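동아리 그리퍼 작업 기록, 5월

지난달부터 로봇 동아리에서 손에 들고 쓰는 그리퍼를 만지고 있다. 우리 조 이름은 Turka이고 조원은 다섯 명이다. 나는 손가락 부품과 데이터 정리를 맡았다.

이번 주에는 손가락을 벌린 상태의 영점을 다시 잡았다. 책상 위에 아무것도 올려놓지 않고 벌린 채로 찍은 것부터 모았다. 배경이 밝은 나무라 어두운 손가락 윤곽이 잘 잡힌다. 다만 나뭇결이 비스듬하게 지나가서 윤곽 검출 코드가 결을 모서리로 착각할 때가 있다. 임계값을 올렸더니 조금 줄었다. 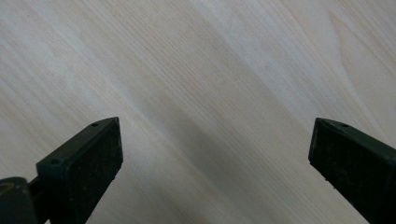 벌린 상태의 두 손가락. 패드에 먼지가 좀 붙어 있다.

지금까지 모은 사진은 3,104장이고 그중 679장은 흔들려서 뺐다. 남은 것 중에 벌린 상태로 분류한 게 210장인데, 생각보다 적어서 다음 모임 때 더 찍기로 했다. 잡는 동작만 열심히 찍은 탓이다.

Ngan-ling Tai 선배가 패드를 닦고 찍은 것과 안 닦고 찍은 것을 나눠 두라고 했다. 폴더는 이미 나눴고 파일 이름 규칙만 정하면 된다. 날짜를 앞에 쓸지 조 이름을 앞에 쓸지로 30분을 썼다. 결국 조 이름이 앞이다.

다음에는 닫힌 상태의 영점을 잡는다. 손가락 끝이 맞닿는 위치를 좌우 따로 기록해 볼 생각이다. 코드는 정리되면 올리겠다.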